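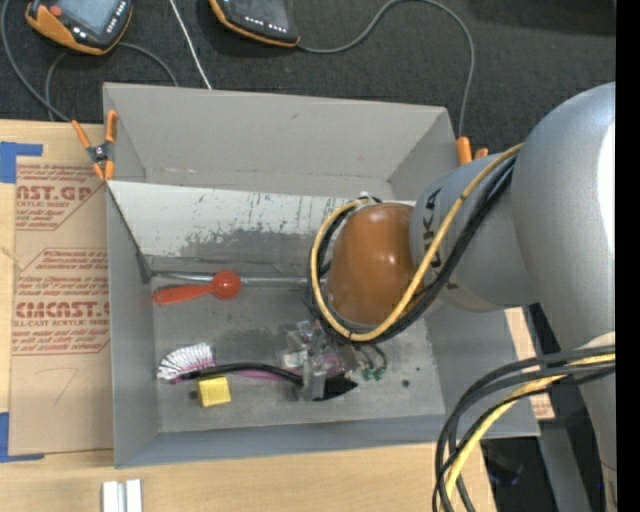
그림 1. 나무 상판 위에 놓인 회색 상자. 바닥 쪽에 작은 노란색 블록이 있다.

Skidard 상자 속 소품 모음

버전 2

개요
윗면이 열린 큰 상자에 여러 물건을 섞어 담고 찍은 사진 모음이다. 물건이 서로 겹치거나 일부만 보이는 경우의 분류와 영역 표시에 쓰려고 만들었다. 사진은 모두 1000장이고, 이 가운데 400장에 영역 표시가 붙어 있다. 나머지는 물건 이름만 적혀 있다.

폴더 구성
photos: 원본 사진
masks: 영역 표시
labels.csv: 사진 번호, 물건 이름, 색, 가림 정도
notes.txt: 작업 중 남긴 메모

표기 규칙
이름을 확실히 알 수 없는 물건은 모양과 색으로만 적는다. 그림 1의 경우 "흰색 가닥 묶음, 부채꼴", "노란색 블록, 소형"과 같이 쓴다. 용도는 추측해서 적지 않는다. 가느다란 선 모양의 물건은 끝에 붙은 부분까지 한 물건으로 볼지 애매할 때가 많아 확인 필요 칸에 1을 넣었다.
가림 정도는 없음, 일부, 대부분 가운데 하나로 적는다. 상자 자체는 표시 대상이 아니다.

알려진 문제
- 광택이 있는 표면에 흰 반사가 생겨 색 표기가 흔들린 사진이 있다.
- 분홍과 자홍의 구분이 작업자마다 다르다. 버전 2에서 합치려다 그대로 두었다.
- 검은색 물건끼리 붙어 있으면 경계가 정확하지 않다.
- Andport 목록에서 옮겨 온 물건 이름은 띄어쓰기가 통일되어 있지 않다.

변경 사항
11월: 중복 사진 삭제, labels.csv의 색 이름 정리, 빠진 영역 표시 추가

이용 조건
연구와 수업에 자유롭게 쓸 수 있다. 다시 배포할 때는 모음 이름과 버전을 함께 적는다. 잘못된 표기를 찾으면 사진 번호와 함께 저장소의 이슈에 남기면 된다.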